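How Does an Oven Cook Your Food?

An oven is a box that gets hot inside and stays hot. It sounds simple, but people needed a very long time to get it to work as well as it does now. On this page you can find out where the heat comes from, how it gets into the food, and why a loaf of bread changes so much while it bakes.

Words in capital letters are explained at the bottom of the page.

Before kitchens had ovens

Long ago, people cooked over open fires. A fire is hot, but most of its heat goes up into the air and is lost. Food on a stick gets burned on one side while the other side is still raw, so somebody has to keep turning it.

People found that they could trap the heat. They dug pits, lined them with stones and lit a fire on top of the stones. When the fire died down, the stones were still hot. The food went in, wrapped in leaves, and the pit was covered over with earth. Hours later it was cooked all the way through.

Later on, many villages built ovens from clay or brick. In the village of Rebane there is an old bread oven with walls as thick as a grown-up's arm is long. A wood fire was lit inside it early in the morning. When the bricks were hot enough, the baker raked out the ashes and put the dough where the fire had been. The oven could hold 40 loaves, and families brought their own dough and cut a mark in the top so they would know which loaf to take home.

Where the heat comes from

Most ovens today use either gas or electricity.

In a gas oven, gas comes through a pipe to a burner, usually at the bottom. It burns with small blue flames.

In an electric oven, electricity runs through metal parts called ELEMENTS. The metal does not let the electricity pass easily, and this makes it heat up. A toaster works the same way. If you look into a toaster while it is on, you can see the wires glow orange.

An oven also has a THERMOSTAT. This part checks how hot the oven is. When the oven gets too hot, the thermostat turns the heat off or down. When it cools a little, the heat comes on again. If you hear an oven click while something is baking, it may be the thermostat at work.

Three ways heat moves

Heat always moves from hot things to cooler things. It can do this in three ways, and an oven uses all of them.

CONDUCTION is when heat moves between things that touch. The hot pan warms the bottom of the cake.

CONVECTION is when heat is carried by moving air or liquid. Hot air rises, cooler air sinks, and the air goes around and around inside the oven. Some ovens have a fan that pushes the air along faster.

RADIATION is when heat travels in a straight line without needing anything to carry it. The heat you feel on your face from the sun comes this way. The hot walls of the oven send out heat like this too, and it helps to brown the top of the food.

Keeping the heat in

The sides of an oven are filled with material that heat does not pass through easily. This is called INSULATION. A winter coat does the same job for you.

The door is the weak spot. Many oven doors have a window made of 2 or more sheets of glass with a gap between them. The air in the gap slows the heat down. Even so, the outside of the door can get hot enough to hurt. Around the edge is a soft strip, the seal, that closes the small space between the door and the oven.

Each time the door is opened, hot air rushes out and cooler air takes its place. That is why bakers look through the window if they can.

What happens to bread dough

Dough is mostly flour and water. Bread dough often has yeast in it as well. Yeast is a tiny living thing that eats sugars in the dough and gives off gas. The gas makes bubbles, and the dough rises.

In the oven, several things happen one after another. First the bubbles get bigger, and the loaf puffs up quickly. Then the heat kills the yeast. The stretchy part of the dough sets firm, so the loaf keeps its shape. Last of all, the outside dries out and turns brown. The browning gives the crust much of its smell and taste.

The middle of the loaf stays softer because it still has a lot of water in it. It does not get as hot as the crust does.

Try it: which wrapper keeps heat in?

You do not need an oven for this one. Ask an adult to help with the warm water.

You need 4 jars with lids, all the same size, plus a wool sock, a sheet of newspaper and some kitchen foil.

Fill the jars with warm water from the tap - not boiling water. Put the lids on. Put one jar in the sock, wrap one in newspaper and wrap one in foil. Leave the last one bare. Wait half an hour, then take off the lids and test each one with a thermometer. Write down what you find. Which would you choose for the walls of an oven?

Staying safe

Never open an oven by yourself unless an adult has said you may. Use dry oven mitts, as a wet mitt lets heat through fast. Stand back when the door opens and let the steam out first.

Word list

Conduction: heat moving between things that touch
Convection: heat carried by moving air or liquid
Element: a part that gets hot when electricity runs through it
Insulation: material that slows heat down
Radiation: heat that travels in straight lines
Thermostat: a part that controls how hot something gets 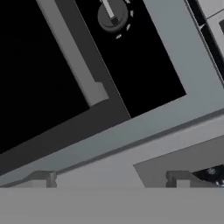 A computer drawing of what is most likely an oven or stove, with a black panel and a light gray handle.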